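Lullow Task Board, teal and grey
Sold by Okgate. Item 1385
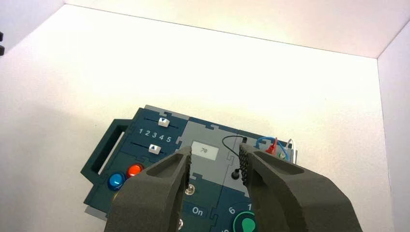

We stock three makes of task board and this is the one we get asked about most, usually by people who have already read the maker's leaflet and want to know how much of it to believe. Harish Tiwari on our bench has had one since April. What follows is mostly his notes, tidied up.

What it is

A flat board with things on it to slide, press and read. The panels are dark teal and light grey and fit together with notched joints, jigsaw fashion. There are two sliders with the numbers 1 to 5 printed between them, a blue button, an orange-red button, and a small display that shows its figures dark on pale grey. One end has a raised handle with a long slot through it.

The leaflet calls it "a complete test of dexterity". We would not. It tests whether you can push a knob along a groove and stop where you meant to, and whether you can press one button without catching its neighbour. Those are useful things to test. Complete is a big word.

The sliders

Better than we expected. The knobs are small and white, each with a dark arrow, and the arrow is what you line up with the numbers. On our sample both grooves ran evenly from end to end. The numbers sit between the two tracks, so the same row serves both, and you need to be looking from more or less overhead to judge the lower one fairly. Sit low at a desk and you will argue over whether it says 2 or 3. Lullow says the position is "readable from any angle". Try it from a chair and see what you think.

The buttons

Round, domed and glossy. They look smart and they pick up every lamp in the room. If you are filming your trials, or anything else depends on seeing the colour properly, move the light before you blame the board. The blue and the orange-red are easy to tell apart. They sit side by side, with the orange-red a touch higher, and people with big thumbs have grumbled about the spacing.

The display

Small. Fine for the person doing the task, not much use to someone standing across the room with a clipboard. We asked whether a larger one was planned and got a polite reply with no answer in it.

The handle

Good for carrying and for hanging the board on a hook. Harish would like one at both ends. The board is easy enough to pick up without it, but you end up holding it by the panel edges, and we don't like putting strain on the joints.

"Built to last"

Every maker says so. Lullow quotes a figure for button presses but would not tell us how it was arrived at, so we have left it off this page. Our own test was 300 presses on each button and the same number of slides, done by hand over several lunch breaks. Nothing came loose. That tells you it survives a few lunch breaks.

Against the others

The Clorkik board is cheaper and has one slider. If all you want is button pressing, buy that. The Sachdeva board costs a good deal more and comes in a very nice case, and we have yet to hear a convincing account of what else the extra money gets you.

Using it

Put it on a flat, plain surface. It shows up well on white. Wipe with a barely damp cloth and keep water out of the slider grooves. Don't use spray polish, whatever the last customer told you.

Ordering

Price: 596, delivery included
Usual dispatch: 4 working days
Returns: accepted if unmarked, in the original box
Spare slider knobs: ask, we sometimes have them
Discount for schools: none from the maker, so none from us

Page last checked December 25, 2021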